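From: Kvido Ďurica
To: warkura-users
Date: 1 Jul 2025
Subject: Re: [warkura-users] plate map import, letters and numbers swapped

> We switched the bench sheets to portrait in November so that they match
> how the plates lie on the table, short edge toward the person pipetting.
> Since then Warkura imports every map with the axes swapped. The file
> parses without complaint, but a well I filled as C1 shows up as A3.
> Is there a setting for this or do I have to go back to landscape sheets?
> Template is the Stultska one, unmodified apart from the page orientation.

There is no setting. The importer does not look at page orientation at all. It reads the CSV in file order, takes the first line as row A and the first field as column 1, and ignores any header cells. If the portrait sheet is exported as it stands, the first line holds A1, B1, C1 and the importer stores those values as A1, A2, A3. This is the swap you are seeing. The parser has no reason to complain as long as it has not been told the plate format.

Two ways around it:

1. Set the format explicitly in the import profile (rows, columns). The import will then stop with error 298 when the dimensions are the wrong way round. This fixes nothing by itself, but a wrong map cannot get in unnoticed.

2. Keep the portrait sheet for the bench and add a second tab that rebuilds the map in landscape, then export only that tab. The Stultska template allows up to 400 formula cells per tab, enough for this.

Be careful with the second tab. A plain transpose is correct only if the portrait sheet has A1 at the top left. If the sheet is drawn the way the plate physically lies, A1 is at the bottom left, and you need a rotation of a quarter turn clockwise to get back to landscape. Transposing that sheet puts the number order in reverse, and on a plate with replicates along the numbers you may not notice for a long time. We had this in run 2077 and it took five people to agree on which map was right.

For maps already imported, do not edit them in place. Warkura keeps the original well keys in the audit table and the Hourani export reads from there. Delete the map, import again, relink the readings. Trunance support confirmed this for our version, I have not tested it on newer ones.

On checking orientation at the bench: I would go by the printed labels on the plate and leave corner notches out of the procedure, as they differ between suppliers. Ours sits with the short edge toward the operator. The red A1 is at the near left corner, B1 and C1 follow to the right, and B2 and C2 are one step farther away. So letters run across and numbers run away from you - the sheet should be drawn in exactly that order, with A1 in the bottom left cell.

Kvido
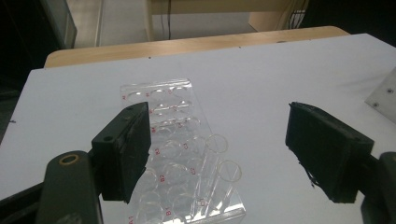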